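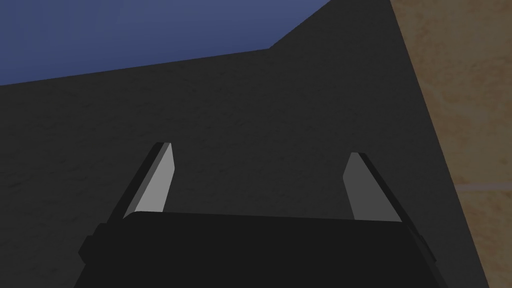 Ticket 485 – Greso arm will not start wipe-down task

Status: open

The Greso arm still stops before it begins the worktop job in the Rathjen test kitchen. The planner reports "object held" and waits. The fingers are wide open with nothing between them over the dark grey surface, so the grip reading is wrong. The same job ran for 24 cycles on the older Podon release.

Tried so far:
Restarted the controller – no change.
Zeroed the finger encoders – error clears, then returns after 3 cycles.
Raised the grip threshold to 3,000 – arm starts, but then drops the cloth.

Threshold put back to default. Forholm have asked whether the arm can do kitchen chores unattended. Not yet on this build. It needs a person by to clear the fault.

Next: load the old grip driver and repeat.

Print this ticket
E-mail this ticket

Related tickets
Cloth folded double after pick-up
Arm slow to leave dock
Podon update fails at restart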